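Ticket 565: Gripper station, fabric handling, pads marking and staff rota query
Opened by: Shiuli Miah
Assigned to: Asanka Pathirana
Status: Open, waiting on parts
Date opened: 26/03/2020

Reported problem
Operators on the Lirach line say the hand-held grippers lose soft goods when a fold slips towards the tip of the pads. Stiff items are fine. Second point from the same people: since sorting moved to the gripper station, two of them work each piece between them and the old one-person piece targets no longer make sense. Please log both.

Log

Entry 1, Asanka Pathirana
Checked the tools at the bench with the operators. Padding is worn on at least one finger, at the top corner, and there is a loose tab of foam on the other. Nothing wrong with the jaws on the second unit as far as I can tell. Left everything in service. 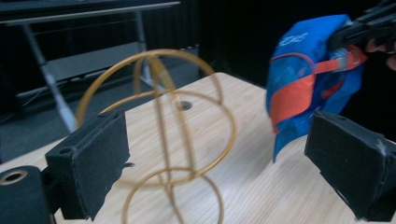

Foam pads at the bench, wear on the right-hand pad. Second gripper holding the blue bag.

Entry 2, Asanka Pathirana
Went through the counter. 167 soft items handled over the trial, 5 drops. All 5 were thin fabric, no bags. Operators say they now pinch a deeper fold and it helps, but it is slower and harder on the wrist. Asked them to swap roles every hour until we have new pads.

Entry 3, Bethel Feyisa
Adding the operators' side as I was asked to. Before the station, each of us sorted by hand and worked at our own pace. Now one person holds and the other takes over, so if your partner stops, you stop. Some like it because there is less bending. Two have asked to go back to packing. I would like the hourly swap written into the rota and not left to whoever is on. The piece target on the board is still 68 per person and should come down or be changed to a pair figure.

Entry 4, Asanka Pathirana
Tried the deeper fold on a thin jersey-type top with the upper gripper on one corner. 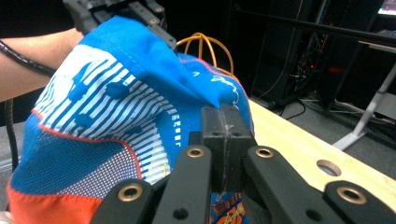 Starari Site, Handling and Automation Support

Pads closed on a gathered fold, with scuffs and fibres along the line where they meet. Fibres to be brushed off at each change of shift. I have put this on the start-up card.

Entry 5, Anoma Howlader
Replacement foam ordered from Etim, both fingers. Agree with Bethel on the target. Taken the 68 off the board for now. Hourly swap goes in the rota from the next issue.

Outstanding
Fit new pads and repeat the thin fabric check (Asanka)
Pair target to be agreed with operators (Anoma, Bethel)
Wrist complaints to be reported on the usual form, not on this ticket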